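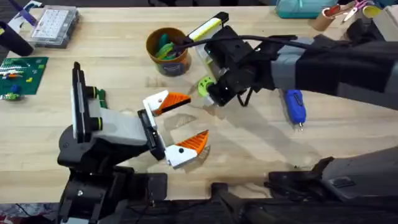

Two arms on one wooden table, with the craft supplies kept to the edges.

Workshop Notes > Planning > Budgeting for a Two-Arm Bench

How to budget for a two-arm bench

These notes are for someone who has been told to put together an equipment request for a pair of small robot arms on a shared table and has not done it before. They cover the order to do things in, what to ask suppliers, and where the money goes after the arms are paid for. They do not cover software or the choice of task in any depth.

I wrote the first version with Vlasta Hrnčiar when we were planning the bench at Gemham. The figures below come from that plan. Yours will differ, so treat the method as the useful part.

Step 1. Write down the work before you look at any arms

Use one page. List the objects the arms have to handle, the heaviest one, the smallest one, and the farthest point on the table they have to reach. If both arms have to meet over the same spot, say so. A pair of arms that can each cover half a table is a different purchase from a pair that can hand something over in the middle.

Weigh the objects. Use a kitchen scale and write the numbers next to the names. Add the weight of the gripper to the heaviest object before you compare it with the payload on a data sheet. Most payload figures are quoted at the mounting flange, so the gripper comes out of the allowance.

For small craft work (tape, scissors, cups, building bricks) weight is seldom the problem. Shape is. Scissors lie flat and are hard to get under. Small bricks need fingertips that close evenly. Put a note beside any object that you expect to be awkward, and keep that note for Step 4.

Step 2. Measure the table

Measure the top, then measure what is left after both arm bases are in place. People forget the second measurement. Also allow for a strip along the edge where equipment and cables will sit. You will not get that strip back.

Tape the outline of each base on the table and stand a broom handle where each arm will go. Swing a string the length of the arm's reach from each one. Where the two arcs overlap is your shared working area. If the overlap is too small for the task, move the outlines now, while it costs nothing.

Then check these:

- Can the tabletop be drilled, or do you need clamps or a plate?
- Does the table rock when you push one corner?
- Is there a socket on the same side as the controllers?
- Can a person reach the middle of the table to reset the objects without leaning over an arm?
- Is there room behind each arm for its elbow?

A table that rocks has to be fixed or replaced before anything else is ordered. Put it in the budget as its own line.

Step 3. Get two quotes for the arms

Ask for the same thing from both suppliers, in the same words. We sent one request to Jondard and one to Zeman. The first replies could not be compared, as one included controllers and the other did not. We had to send a second letter.

Ask each supplier to price these separately:

- arm
- controller and power supply
- emergency stop
- mounting hardware
- cables, with the length stated
- delivery
- warranty, and what ends it

Ask what is left out. Ask whether a single arm can be returned for repair while the other stays in use. Ask how long a repair usually takes. Ask for the price of the parts that are most often replaced and put those prices in the file, even if you do not plan to buy spares right away.

If a discount depends on ordering both arms together, get the date it runs out in writing. Our approval took longer than the first offer was good for - allow for that.

Step 4. Price the grippers and fingers on their own

The gripper is part of the first purchase. The fingers are a running cost. Keep them on separate lines.

Go back to the awkward objects from Step 1 and decide whether one set of fingers will do for both arms. Often it will not. In the photo the left gripper has white fingers with orange ridged pads, and the one on the right carries a white and yellow piece of a different shape. If you expect to use different fingers on each side, budget for spares of each kind. A spare for the left is no help when the right one cracks.

Pads wear faster than fingers. Ask whether they can be bought separately or made in-house. If you have a printer, budget the material and also the hours. Danica Štefanec keeps our list of finger versions, with a number written on each piece, and this has saved more money than any discount we were offered.

Step 5. Add the cable and cover line

Cables that run along a moving arm will need replacing. So will any fabric sleeve or cover. Neither costs much, but both can stop work if there is none in the drawer. Order one spare of each with the arms.

Check the cable length against the longest reach, with slack for the wrist to turn. A cable that is a hand's width short will either pull out or limit where the arm can go. Get the supplier to confirm the length with the arm fully stretched.

Step 6. Price the objects

Task objects get left out of nearly every first budget. They get dropped, squeezed, chipped and borrowed. Make a list of everything that will sit on the table, including containers and mats, and buy doubles of whatever the arms will handle.

Stay with ordinary items that you can buy again in the same size and color. Write down where each came from. A cup that cannot be matched a year later may mean changing the task. We keep the doubles in a box marked Stevo, which was the working name for the project, and check it every March.

Step 7. Put it together

Our plan looked like this, in dollars, leaving out the arms and grippers themselves:

- Table repair and mounting plate: 850
- Finger and pad stock, first year: 620
- Spare cables and covers: 410
- Task objects and doubles: 316
- Storage bins and labels: 300
- Total: 2496

We had been given a limit of 2000 for this part. We did not cut every line a little. We moved the storage bins to the following year and used boxes we already had. That left 2196. Then we took 196 off the finger stock by making the pads ourselves, which brought it to 2000.

After that, ask for a reserve of 15 percent on the whole request, arms included. Show it as a line with its own name. If it is hidden inside other lines, it will be found and removed, and you will have a harder time with the next request.

Step 8. Plan the order of delivery

Table first, then mounting hardware, then arms. Arms that arrive before the table is ready sit in boxes while the warranty runs. Ask the supplier whether the warranty starts at delivery or at installation.

Set aside time for one person to unpack, check the parts against the quote, and photograph anything damaged on the day it arrives. Keep the packaging until both arms have run a full task. Most suppliers want the original box for returns, and the boxes are large, so find the space for them beforehand.

When both arms are running, go back to the page from Step 1 and mark what changed. File it with the quotes and the final invoice.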